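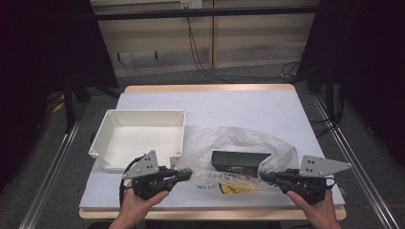

A pair of hand-held grippers over a bagged part and an open white tray at the Barta workshop in Wasville.

The Barta hand kit arrives in one carton, and most people who rent it have it on a table before lunch. It has two grippers, their cables, a recording unit and a thin printed guide. The robot arm that will later do the job is not included, and for the first month or so a customer does not need one.

Barta rents the kit to small manufacturers who want to teach a robot a packing or unpacking task. A worker holds one gripper in each hand and does the job with them, over and over, while the system records how the hands move. The recordings are sent to Barta, which uses them to train the software that runs the arms. Customers can do the recording in their own building or book a table in Wasville, where the company has its workshop.

I spent a Thursday there in February with Gizella Kovács, who runs the rental side. She started me on small boxed parts in clear plastic bags, with a plastic tray beside them.

"Bags are what people ask for," she said. "They come in with a bag and say, can it do this?"

The grippers are black plastic with a flat gray metal plate on top. They are light enough at first. By the end of my second session I was putting them down between tries, and my right wrist was sore the next morning. Kovács limits her own staff to 11 minutes at a stretch and tells customers to do the same. The guide mentions this on its last page. It belongs on the first.

Picking up a box with the fingers is easy. Getting one out of a bag is slow. The plastic slides along with the part, or folds over the fingertips, and you have to hold the bag still with one hand while the other goes in. I dropped the part six times in my first session. Kovács told me to keep going and to pick it up with the grippers, not with my own fingers, so that the recovery would be recorded too.

The software throws out tries it can't use. A light on the recording unit goes red and you do that one again. The most common cause, in my case, was turning my wrist so far that the system lost track of the gripper. The unit doesn't say which hand was at fault, and I would have liked it to.

Faizal Tarigan has had the kit for most of a year at Kosia, a firm that repacks spare parts for repair shops. His team recorded 1,664 tries of a single task, taking a part from its bag and placing it in a tray, before the arm did it well enough to be left on the line. Three people shared the work, an hour or two a day between other jobs.

"I thought we would be finished in a week," Tarigan said. "The boxes took a week. The bags took the rest of the month."

His complaint is about changes. When Kosia's supplier switched to a thicker bag, the arm began to miss, and the team had to record again. Barta did not charge for the retraining but did charge for the extra rental days. Kovács says that is in the contract, and it is, though a buyer should read that section closely.

The main rival is Silholm, which sells a glove in place of a gripper. The glove is more comfortable and I was faster with it. The trouble comes later, when movements made with five fingers have to be fitted to an arm that has two. With Barta's kit the fingers you practice with have the same shape as the ones on the arm, so a grip you can't make on the table won't be tried on the line either.

Setup is simple. The tracking needs steady light and a table that doesn't shake, and the cables should be kept behind the hands. Mine caught on a sleeve twice. A cordless version is planned, with no date given.

The kit rents by the week, with a minimum of two weeks, and training is billed for each task. Support is by phone from 9 to 5 on weekdays. For a shop with one steady job and the same packaging all year, it is a fair way to start. A shop whose packaging changes every few weeks should ask for a price on repeat recordings before it signs.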